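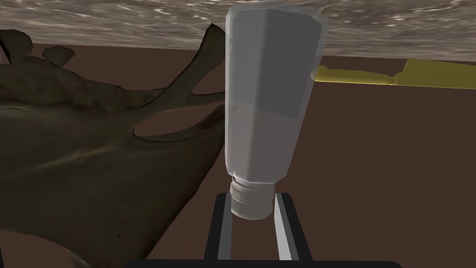
Wrist view, simulated: inverted bottle, neck between the open fingers.

To: Grevau users list
Date: 25 December 2025
Subject: Re: neck grasps on translucent objects

On the earlier message from the Toledo group:

> We reran the Skellska grasp scorer on the bottle set and see
> a large drop when the bottle is upside down. Upright is fine.
> Is this the depth input, or does the scorer prefer the body
> whatever the pose? We used the default clutter settings and
> did not retrain.

Mostly the depth input, as far as we can tell. We ran 400 inverted trials in Grevau with the Baltton hand model, once with rendered depth and once with ground-truth depth, same seeds. With ground truth the drop nearly goes away. With rendered depth the scorer picks up surfaces seen through the shell and places the body too far back. In the view at the top, the gray panel inside the upper half of the bottle is the kind of thing it latches onto: it has a crisp lower boundary, and the edge detector treats that as a real object edge.

The neck itself is less of a problem. It is narrow, the threads give some texture, and a wrist camera gets a short range to it. Of the failed trials we went through by hand, most had a good neck candidate that was ranked below a bad body candidate.

What we changed:

- masked depth inside the translucent region before scoring
- capped the body score when the mask covers the candidate
- left the clutter term alone

The full run is 1,608 trials over 9 seeds, clutter included. It is still going, so please don't quote the 400 as a final result. The cloth-like distractors are the part I trust least - their depth is fine but the segmentation sometimes merges them with the bottle.

Config is on the Grevau branch under neck_mask. Set the mask dilation to 8 pixels; the default is too small. Retrained weights will follow in March.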